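Ollach Crafts Help Desk
Ticket 1015
Subject: Die cutter skipping / not cutting through on left side
Product: Satti electronic cutter, 12 inch
Opened by: Nighat Mohmand
Assigned: Weronika Witkowska
Status: Closed

Opened February 27, 2020

Nighat M.
Hi, hoping someone can help, cards due for a swap and no time. Machine cuts fine on the right half of the mat. Left half it barely scores. Same cardstock, same blade, same file. Layered petal shapes for flower toppers, lots of small curves. Tried pressure up one notch, no change. Tried a new mat, no change. Right side then cuts too deep and goes into the mat, so I can't just keep going up.

Software is Lirkoven, whatever version it told me to update to. Problem may have started after the update, may not, I hadn't used it since October.

Weronika W.
Hi Nighat, thanks for the detail. Few quick ones before I send you off doing things:
- which cardstock, weight if you know it
- mat sticky all the way across?
- do you hear a click or a skip when the carriage goes left
- can you attach the flowers you're trying to match

Nighat M.
Cardstock is Dandham smooth, the heavier one. Mat is brand new so yes sticky. No click. More of a dragging noise? Hard to say, the dog was barking. Flowers attached. Its the blue I'm after for the petals, ruffly edges.

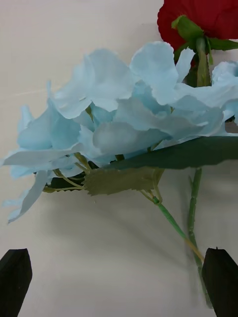

Attachment 1: blue hydrangea, red flower top right

Weronika W.
Got it, pretty blue. OK with that many ruffles you have a lot of direction changes so anything slightly off will show up. Please do these in order and tell me after each one, don't do them all at once or we won't know which it was.

1. Power off, unplug. Take the blade housing out. Look for paper fluff under the cap. Tap it out, don't blow.
2. Housing back in, push until seated, close clamp fully. It should not wobble.
3. Look along the roller bar. There are white rollers on it that slide. They should sit inside the mat edges, not on top of your cardstock.
4. Test cut, small square, far left, then middle, then far right. Default setting for medium cardstock. Nothing custom.

Nighat M.
1 done. Loads of fluff. Gross. No change though
2 done, clamp was fine
3 rollers, the left one was sitting on the cardstock a bit. Moved it.
4 left square still not through. Middle half through. Right perfect.

So gets worse as it goes left.

Weronika W.
That's useful. Gradual like that is normally either the machine not sitting level or the bar under the mat is dirty/bowed. What is it standing on?

Nighat M.
Craft table. Two halves pushed together, there's a join. Machine goes across it I guess. Never thought about that.

Weronika W.
Can you check with a level or just a ruler laid across the join. Any step at all. Also a pic of the table top if you have one.

Nighat M.
No level. Ruler rocks a tiny bit when I lay it across. Picture attached.

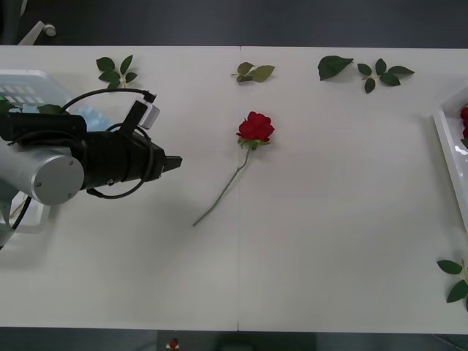 Attachment 2: white table top with the join, rose in the middle

Weronika W.
Thanks, can see the seam running front to back, left of center. Can't judge the height from a picture so going by your ruler.

If the feet on one side are lower the body can twist slightly. Its a light plastic chassis on this model, doesn't take much. Please move the machine fully onto one panel, or onto the floor if it won't fit. Let it sit, then rerun the three squares. Don't touch the pressure.

Also leave space behind for the mat to come out. If it hits a wall it will shift and then you get a whole different problem.

Nighat M.
Doesn't fit on one half with the mat feeding so put it on the kitchen floor. Kneeling, 7 year old watching, very glamorous.

Left: nearly through. Weeds out if I push it with the hook. Middle: through. Right: through.

So better!! but not right.

Weronika W.
Good, getting there. Now the bar. Power off again. Lint free cloth, dry, wipe the long black strip under where the blade travels, all the way to the left end. Then check for old adhesive. People get a bit of sticker backing stuck down there and never see it.

Nighat M.
OH. There was a strip of vellum stuck flat to the left end. See through so I never spotted it. Must of been there since the Christmas tags. Peeled it off, bit of glue left.

Weronika W.
That would do it. Glue: cotton swab, tiny bit of rubbing alcohol, let it dry fully before you put a mat in. Then squares again.

Nighat M.
All three through. Clean. Ran the small petal sheet, 21 petals, 4 tore at the thin end but the rest lifted off fine.

Weronika W.
Great. For the torn ones slow the speed down two steps and turn on double cut in Lirkoven (Cut panel, under Material, little arrow). Leave pressure where it is. If they still tear it's prob the blade, yours has done a while.

Nighat M.
Slower + double cut, no tears. Can I put it back on the table?

Weronika W.
Yes if you put a flat board under it that covers the join. Check it doesnt rock. Redo the squares once its up there.

Nighat M.
Chopping board from the kitchen plus an old shelf. No rocking. Squares all good. You can close this, got cards to glue. Thank you!!

RESOLUTION (internal)
Uneven cut depth right to left. Vellum scrap + adhesive on cutting strip, left end. Machine also standing across table join, slight step per customer. Cleaned, moved, retested OK. Torn petals fixed w/ lower speed and double cut. Update to Lirkoven not a factor as far as I can tell. No parts sent.

Closed WW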